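야식 습관 때문에 고민인 분들, 8주만 저랑 같이 해보실래요? (참가자 모집)

안녕하세요, 식습관 상담실 나루텐트(Narutent)에서 그룹 프로그램을 맡고 있는 상담사예요. 작년 여름에 열었던 야식·감정적 섭식 모임을 이번에 다시 엽니다!

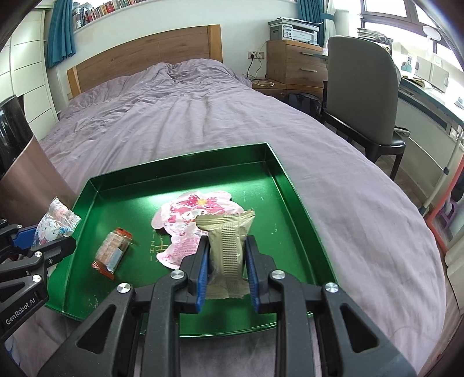

저도 이십대 내내 밤 열한 시만 되면 뭘 꼭 먹어야 잠이 오는 사람이었거든요. 배가 고팠냐 하면 그건 또 아니었어요. 야근하고 들어와서 불도 안 켜고 과자부터 뜯고, 다음 날 아침에 속 더부룩한 채로 일어나서 오늘은 진짜 안 먹는다 다짐하고, 그날 밤에 또 먹고요. 의지가 약해서 그런 줄 알고 몇 년을 저 자신만 혼냈는데, 상담 공부를 하면서 보니 하루 종일 눌러둔 긴장이랑 외로움이 밤에 몰려오는 거더라고요. 그 얘기를 남들이랑 처음 나눴을 때 얼마나 후련했는지 몰라요. 그래서 이 모임을 만들었어요.

하는 일은 단순해요. 일주일에 한 번 모여서 90분 동안 이야기하고, 집에서는 짧은 기록을 합니다. 칼로리는 안 적어요! 체중도 안 재요. 대신 먹고 싶어진 순간에 어디 있었는지, 직전에 무슨 일이 있었는지, 기분이 어땠는지를 한두 줄 적어요. 기록은 캘브리지(Calbridge)라는 앱으로 하는데, 앱이 귀찮으면 종이 수첩에 쓰셔도 괜찮아요. 지난번에 영수증 뒷면에 적어 오신 분도 있었는데 그것도 잘 읽었습니다 ㅎㅎ

뒤쪽 4회는 에코우 아이두(Ekow Aidoo) 선생님이 같이 들어오세요. 수면이랑 충동 조절 쪽을 오래 보신 분이고 한국어로 진행하십니다. 농담이 좀 썰렁하신데 수업은 정말 좋아요. 잠자리에 누워서도 자꾸 부엌 생각이 날 때 10분 버티는 연습을 이분한테 배우는데, 저도 아직 써먹고 있어요.

이런 분을 기다려요
- 만 19세 이상이고, 저녁이나 밤에 스트레스 때문에 먹는 일이 일주일에 세 번 넘게 있는 분
- 8주 중에 최소 여섯 번은 나오실 수 있는 분
- 다른 사람 얘기를 듣고 밖에 옮기지 않겠다고 약속해 주실 수 있는 분

지금 섭식장애로 치료를 받고 계시거나, 먹고 나서 일부러 토하는 일이 있거나, 최근에 체중이 갑자기 많이 변했다면 이 모임보다 개별 진료가 먼저예요. 신청서에 그렇게 적어 주시면 제가 따로 연락드려서 갈 만한 곳을 같이 찾아볼게요. 당뇨약이나 인슐린을 쓰시는 분은 주치의 선생님과 먼저 이야기하고 신청해 주세요. 그리고 이건 치료가 아니라 자조 모임에 가까운 교육 프로그램이라는 점도 꼭 알아두시고요.

장소는 타이다크(Tidach) 건물 2층 술타나(Sultana)룸입니다. 엘리베이터 내려서 왼쪽 끝 방이에요. 시간은 평일 저녁 7시 반인데, 요일은 신청하신 분들 가능한 날을 모아서 정하려고 해요. 신청서에 되는 요일을 전부 체크해 주시면 제 일이 아주 많이 줄어듭니다. 제발요! 주차는 안 되고, 늦으실 것 같으면 문자만 하나 주시고 조용히 들어오시면 돼요.

참가비는 없어요. 대신 시작할 때랑 끝날 때 설문을 한 번씩 해주셔야 하고(각각 20분쯤 걸려요), 두 번 다 마치신 분께는 교통비로 5만 원을 드려요. 설문 답은 이름을 떼고 번호로만 보관하고, 중간에 그만두셔도 이유를 묻지 않아요. 그만두시면서 설문을 지워 달라고 하시면 지워 드립니다.

지난 8월 모임 때 문의가 171건이나 와서 답장이 많이 늦었어요. 그때 기다리다 지치신 분들께는 지금이라도 죄송하다는 말씀 드리고 싶어요. 이번에는 접수되면 바로 확인 문자가 가도록 바꿔 놨습니다. 정원은 한 조에 열 명이고 두 조를 꾸릴 생각이에요. 다 차면 대기 명단에 올려 드리고, 자리가 나면 순서대로 전화드려요.

신청은 상담실 홈페이지 모집 게시판 686번 글에 있는 신청서로 받아요. 이름은 별명으로 쓰셔도 되지만 전화번호는 진짜로 적어 주세요. 신청서를 보고 제가 한 분 한 분 15분 정도 전화를 드리는데, 면접 같은 건 아니고 서로 맞는지 편하게 얘기하는 자리예요. 모르는 번호 안 받으시는 분은 통화 가능한 시간을 꼭 남겨 주시고요.

접수 마감은 2022년 2월 11일 저녁 6시예요. 망설여지시면 신청서 맨 아래 칸에 질문만 적어서 보내셔도 돼요, 제가 읽고 답장드릴게요!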